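Abril, casi medianoche

¡Qué pleno el de hoy! Fui solo a escuchar y acabé quedándome hasta el último turno. Se votaba el presupuesto participativo de Heststead: 900 firmas para que los barrios decidan una parte de las inversiones, y a mí me parecía imposible que saliera (llevo media vida viendo cómo estas cosas mueren en un cajón).

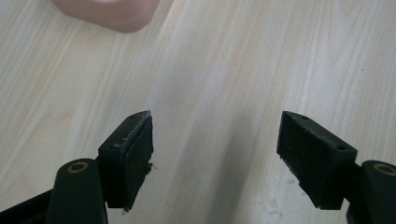 La mesa, esta noche.

Pues salió, ¡y por 2 votos! Trygve Fjeld, que siempre vota con los suyos, se levantó y dijo que esta vez no. Lo dijo bajito, sin adornos – y se oyó en toda la sala. Me dieron ganas de aplaudirle, aunque en lo demás no coincidamos casi nunca. Ahora falta el reglamento, que son 188 artículos y los quiero leer enteros, con lápiz, antes de la asamblea de Tander.

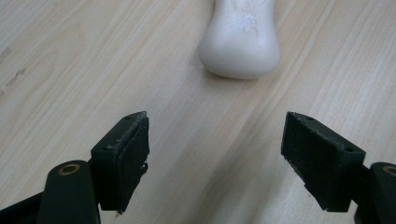 Nawal Saber me escribió al llegar a casa que no cantara victoria, que sin plazos por escrito el alcalde puede dormir la propuesta hasta las elecciones. Tiene razón y le he contestado que mañana redactamos juntos la enmienda. ¡Qué ganas!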